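Bench Notes: getting the Sindilmont cell back on its feet

Hello again from the back corner of Clurkel! A lot of you asked why the kitchen cell went quiet in January, so I'm using my slot to tell you what I did to it (and what it did to me).

The cell is an arm on a pedestal next to a sink counter, and before it gets to touch anything real it practices in the simulator. The sim copy is supposed to match the floor. It had stopped matching. The arm would rehearse a pickup perfectly, then come down too high on the real counter and close on nothing but air. I blamed the gripper pads first, and swapped both, and felt very pleased with myself until the next run missed in exactly the same way.

So I got out the manual, made a pot of tea and went through the setup from the bottom. The pedestal bolts were fine. The wrist joint was fine. The tool offset, though, was still the one for the old fingers, which were 15 mm shorter. Tài Hà and I had changed those together and each of us thought the other one had typed it in!

Fixing the number took 2 minutes. Re-teaching the reference points took the rest of the afternoon, and I'd do it the same way again: power down, wipe the flange, seat the pointer, touch off at the counter corners, save, and then save a second copy somewhere else. Our backup is now file 988, if you're looking for it on the Jondinwood drive.

After that I rebuilt the sim kitchen to go with it. I left a bread roll in the near basin beside the strainer and a plate in the far one, with the faucet standing between them, as I want the planner to cope with a tall thing in its way. 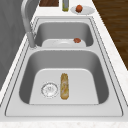

Kalliopi Tsolakis wrote back to my draft to say she'd put the tool offset on a sticker right on the wrist, where whoever changes the fingers has to look at it, and could we please stop trusting memory. Fair! The label maker is charging as I type.

Next up is the cable wrap, which has started rubbing at the elbow. If you have a spare length of the braided sleeve, come find me.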